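About Erkwood Document Storage

Erkwood Document Storage keeps paper records for small firms, parish bodies, schools and private households. The business operates from a single building on the Prusberg road and has done so under its present name since the merger of two older firms, Kaufmann Filing and Rindov Removals. Kaufmann supplied the indexing method. Rindov supplied the building, the vans and most of the shelving.

The company is managed by Manikandan Bangera, who joined Kaufmann Filing as an indexing clerk and took over the running of the store after the merger. The current terms of storage were adopted on March 19, 2021 and apply to all deposits, including those made under either of the earlier firms.

What we store

We accept paper, card, bound volumes, maps, plans and photographic prints. Plans may be deposited flat or rolled. Rolled plans are kept in tubes on the upper racks and flat plans in drawers. We do not accept film negatives on a nitrate base, magnetic tape, food samples, or any paper that has been treated with a pesticide. Material with active mould is refused at the door and returned with the same van.

The building

The store is divided into 11 bays. Eight of these hold boxed files on fixed steel shelving. The remaining three are used for volumes, plans and incoming deposits. Each bay has its own door and its own lighting circuit, and the lights are off unless a member of staff is in the bay. The floor is a concrete slab raised above the level of the yard. Water pipes run along the outside wall only. The pipe that formerly crossed bay 4 was removed during the first October after the merger, and the bay was empty until the new plaster had dried out.

Temperature and relative humidity are recorded in every bay. The readings are kept with the bay register and a depositor may ask for a copy of those that cover their own boxes. Heating is by a low-pressure hot water system set to change slowly, as paper tolerates a steady cool room better than one that is warmed and cooled by turns.

How deposits are indexed

The index is a continuation of the Kaufmann scheme. Every box carries a depositor number, a running number and a check letter. The running number is never reused, even where a box has been withdrawn or destroyed. The check letter is calculated from the other two parts and exists to catch copying errors, chiefly the swapping of two neighbouring digits.

Contents are listed at one of two levels. At box level the depositor gives a title and the earliest and latest years. At file level each folder is listed separately and can be called out by itself. File level listing takes longer and is charged accordingly. A deposit can be moved from box level to file level later on, but the work is then done in the store and the boxes cannot be called out until it is finished.

Loose items

Single sheets, receipts, small notebooks and other items that do not fill a folder are listed as loose items. They take the number of the box in which they travel, followed by a stroke and a further number. Staples may stay in. Rubber bands, bulldog clips and self-adhesive notes should be taken out before collection, and sheets should be face up and in the order in which the depositor wants them listed.

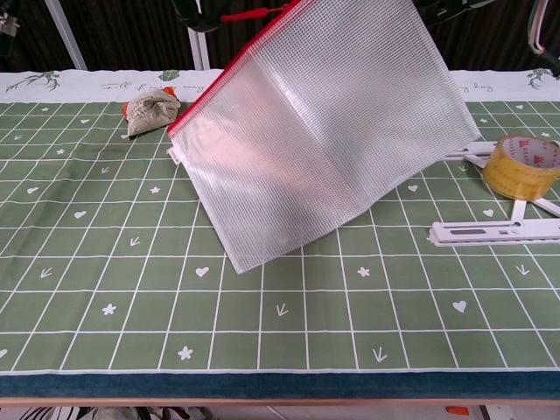

Can one folder be called out without the whole box?
Single folders are sent out if the deposit was listed at file level. For a deposit listed at box level, the full box is sent and the depositor takes out what is needed.

Retrieval and return

Requests are made by telephone, by letter or on the form supplied with the deposit agreement. The van leaves at 11 in the morning and carries every request received before the office closed on the previous working day. Later requests go out with the next van. A signature is required on delivery and again on return. A box may be out for up to five weeks, after which a reminder is sent to the address on the agreement.

Destruction

Nothing is destroyed without a signed instruction from the depositor. A review year can be set for each box, and we write when that year is reached. Where no reply is received, the box stays on the shelf and storage continues to be charged at the usual rate. Shredding is carried out on the premises and a certificate giving the box numbers is posted to the depositor.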